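How Do You Teach a Robot to Hang Up a Wine Glass?

By Sheldon Fortin

Think of a chore you are bad at. Now imagine someone gave you two arms with no elbows to speak of, two fingers on each hand, and no idea what a glass is. Then they pointed at a fancy gold rack and said, "Please tidy up."

Welcome to the working life of Zurneck. Zurneck is a robot with two arms, and it lives at the Arancibia lab, inside a little room with flowery wallpaper. Its job this year is to hang plastic wine glasses upside down on a rack. It is not fast. Your grandmother could do the whole set while talking on the phone. But the people at the lab are less interested in clean tables than in a question: how does a machine learn to do something that nobody can quite explain?

Try explaining it yourself

You might say, "Pick up the glass, turn it over, and slide the foot into the hook." (The foot is the flat round part at the bottom. The stem is the skinny part. The bowl is where the juice goes.)

Fine, but which part of the glass do you pick up? How hard do you squeeze? How far do you turn your wrist? What if the glass is lying down and its foot is pointing the wrong way? You know all these things, but your hands know them better than your mouth does.

For a long time, people who built robots wrote out every move as a list of numbers. Go forward this far. Close the fingers this much. That works beautifully in a factory, where each part shows up in exactly the same spot every time. It works terribly on a table where a glass can roll. Tell a robot like that to grab the glass, nudge the glass an inch, and it will grab a handful of air and look very sure of itself.

Learning by copying

So the team used a different method, called imitation learning. "Imitation" is a long word for copying, and you are already an expert if you have a little brother.

First, a person steers the robot's arms through the whole chore. While this happens, a computer saves two things, many times each second: what the cameras see and how the arms are moving. One trip through the chore is called a demonstration. Zurneck's teachers made more than 900 of them. They report that their shoulders were sore until May.

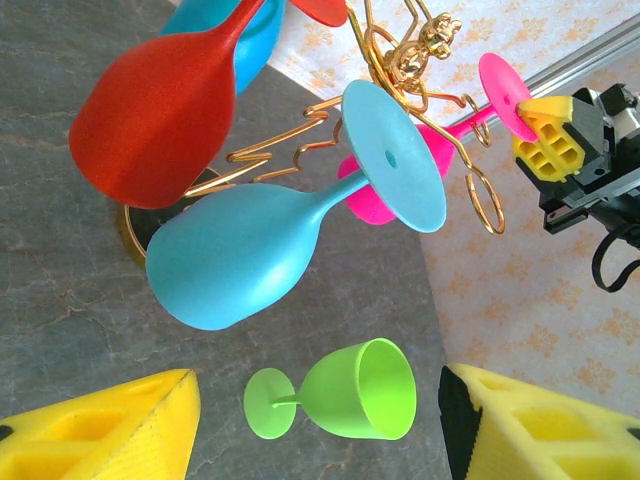

Robot's-eye view: the pink glass gets some attention while the little green one waits its turn.

Some of the cameras ride on the robot's wrists, so they go wherever the hand goes. It's a funny way to look at the world. Hold a toilet paper tube to your eye and try to pour cereal, and you will get the idea. A wrist camera is great for seeing the thing right between the fingers and pretty poor at telling you where the rest of the table went.

Next, all of those demonstrations go into a computer program named Jirkotik. Jirkotik plays a guessing game. It looks at a moment from a demonstration and guesses how the arms should move next. Then it checks what the person did. If the guess was bad, the program changes itself a tiny bit and tries another. It plays this game over and over, for days, without a snack.

After that comes the part everyone gathers around to watch. The person lets go of the controls. Jirkotik looks through the cameras, makes its guess, and this time the arms really move.

Why make such a mess?

If you want to teach somebody to tidy, you need something untidy. (Show this sentence to a parent at your own risk.) Before each demonstration the team put the glasses in new places. Sometimes a glass was standing. Sometimes it was on its side. Sometimes one ended up against another, so that picking up the first meant dealing with the second.

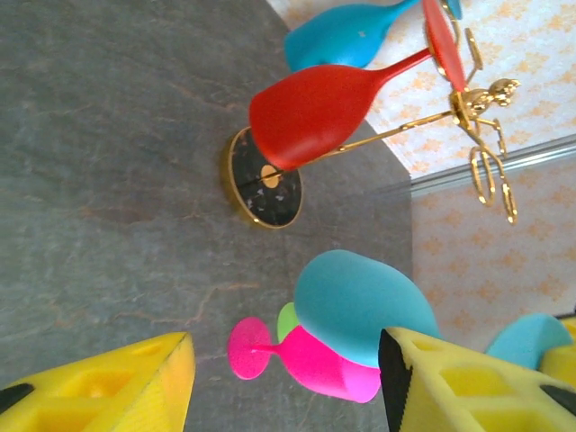
Zeveo for Kids -- Issue 16 -- page 2

With two glasses on the rack and the others still in a heap, there's plenty left to figure out. The pink one is on its side with a big blue bowl resting partly on top of it. Which would you take first? People who steered the robot did not all agree, and this turned out to matter.

Here is why. Suppose half of your teachers grab the blue glass first and half grab the pink one. A program that simply takes the average of its teachers will reach for a spot in the middle, where there may be no glass at all. Jirkotik was built to pick one plan and stick with it for a moment before looking again. Its early versions were less decisive. One of them spent a whole afternoon waving back and forth between two glasses like a person who can't choose a doughnut.

Did it work?

Now for the result. The team gave Zurneck 16 tries with starting messes it had never met in its lessons, and no human help. Scientists call this a test set. You would call it a pop quiz.

When the program had learned only from neat, spread-out tables, it passed 2 of those tries. When it learned from the messy tables too, it did much better, though it still dropped glasses, bumped the rack, and once tried very hard to hang up a glass that was already hanging. The number of lessons was the same both times. The difference was in how mixed-up the lessons were.

That is the main thing the team wrote in their report on February 3, 2021: a robot that practices on all sorts of messes handles a new mess better than one that has seen the same tidy table again and again.

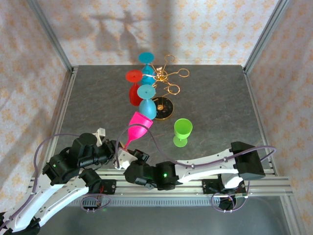 Photo: Arancibia lab

Having two arms helps, but it brings its own trouble. The arms share one rail and one small table, and they can reach some of the same places. When both hands come in close to one glass, each needs to leave the other enough room. You have probably had this problem at a sink with a sibling. The program has to guess for both arms at once, so that the left one's plan fits with the right one's.

What it still can't do

Zurneck knows these glasses and this rack. Hand it a coffee mug and it has no lessons to go on. It doesn't know that real glass breaks, or what a party is, or why anybody would want a gold rack in the first place. (Some of the humans wonder about that last one as well.) The team would like to try spoons next.

Try it at home

You need a friend, a plastic cup, a blindfold, and a table with nothing precious on it.

Put the blindfold on your friend and the cup somewhere on the table. Using only words, get your friend to pick up the cup and set it upside down. No touching!

Now take off the blindfold and let your friend watch you do it once. Swap places and do both parts again. Write down which way was quicker, and how many times somebody yelled "No, your OTHER left."

Words to know

Demonstration: one complete turn through a job, done by a person so that a robot can learn from it.

Gripper: a robot's hand. Zurneck's have two fingers each.

Imitation learning: teaching a machine by letting it copy examples.

Test set: problems saved for the end, which the learner hasn't practiced on.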